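Flikura is looking for participants: evening demonstration of our street robot

Public visit in February, start at 7 pm
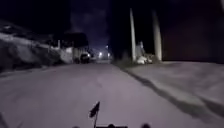
We are a small company that builds robots for driving on ordinary streets after dark, and we would like to invite people from outside to see the work and to take part in it. We have 4 evenings planned and for each one we need a new group.

What you will do

You walk with our operator, Anselmo Escobar, along a route of 245 meters while the robot drives ahead. At the station you can follow its camera view on a screen. After this we ask you to fill in a short form: did you notice the robot in time, did its speed feel comfortable, would you step aside for it or wait. The complete visit takes two hours, with a break for tea.

Who can apply

Adults of any profession. You do not need technical knowledge — we even prefer that half of the group has none. You should be able to walk outdoors for one hour and to read a form in English or Spanish. If you use a wheelchair or a cane, please apply also, your opinion is very useful for us. Employees of Flikura and of our partner Cantero can not participate.

What we offer

A payment of 2 hours at our normal assistant rate, a hot meal, and a reflective vest for the walk. Please bring warm clothes and closed shoes.

How to apply

Write some lines about yourself to Vsevolod Kushnir through the contact form on this site and put "evening visit" in the subject. Tell us which evenings are not possible for you. We answer to everybody, also when the group is already full — in this case you go on the list for the next demonstration.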